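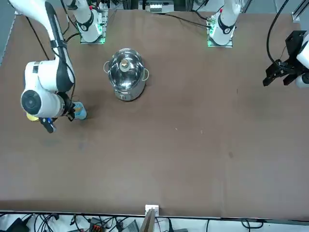 다목적 소강당 음향 시스템의 커버리지 균일도 측정 및 지연 보정
캡스톤 설계 최종 보고서
작성일: 2026년 8월 2일

1. 배경 및 목적
Billmont 홀은 강연과 밴드 공연을 함께 수용하는 소강당이다. 기존 좌우 스택은 음압 여유가 충분하나 후방 좌석에서 자음 명료도가 떨어진다는 의견이 반복되었다. 본 과제에서는 좌석 위치별 음압 편차를 측정하고, 보조 스피커의 지연 시간과 레벨을 조정하여 편차를 줄이는 방안을 검토하였다.

2. 측정 조건
측정점은 객석 통로를 기준으로 34개소로 하였다. 마이크로폰 높이는 착석 시 귀 높이에 맞추고, 무지향성 측정용 마이크로폰을 사용하였다. 신호는 핑크 노이즈와 로그 스윕 두 종류이며, 기준점 음압은 83 dB(A)로 설정하였다. 공조 설비는 정지 상태, 객석은 공석 상태이다. 관객 흡음은 반영하지 않았으므로 실제 공연 시 잔향은 측정값보다 짧을 것으로 예상된다.

3. 시스템 구성
주 스피커는 Hirnix 2웨이 모델을 그대로 유지하였다. 보조 스피커는 Khunthong 소형 모델 2대를 발코니 하단에 설치하고, 신호 분배와 지연은 Kamthorpe 프로세서에서 처리하였다. 서브우퍼 배치는 변경하지 않았다.
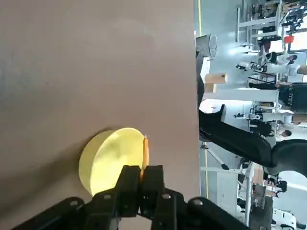 4. 보정 절차
먼저 주 스피커만 동작시켜 각 측정점의 임펄스 응답을 취득하였다. 이어 보조 스피커만 동작시켜 같은 위치에서 도달 시간을 구하고, 그 차이를 초기 지연값으로 입력하였다. 음상이 무대 쪽에 유지되도록 초기값에 12 ms를 더한 뒤 보조 스피커 레벨을 단계적으로 올렸다. 저역은 하이패스 필터로 제한하여 주 스피커와의 간섭을 억제하였다.

5. 결과
보정 전에는 발코니 하단의 고역 감쇠가 가장 컸다. 보정 후 해당 구역의 고역 레벨은 중앙 좌석에 근접하였고, 음성 전달 지수도 개선되었다. 다만 우측 벽면에 인접한 좌석에서는 측벽 반사에 의한 콤 필터링이 남았다. 이 현상은 이퀄라이저 조정으로 해소되지 않았으며, 벽면 흡음 처리 또는 주 스피커의 설치 각도 변경이 필요하다.

6. 한계 및 후속 과제
만석 조건의 측정을 수행하지 못하였다. 저역의 정재파 분포 역시 측정점 간격이 넓어 정량화하지 않았다. 9월 정기 공연에서 동일한 프리셋으로 재측정을 실시하고, 음성용과 음악용 프리셋을 분리하여 저장할 예정이다. 측정 원자료와 프로세서 설정 파일은 학과 서버의 과제 폴더에 보관한다.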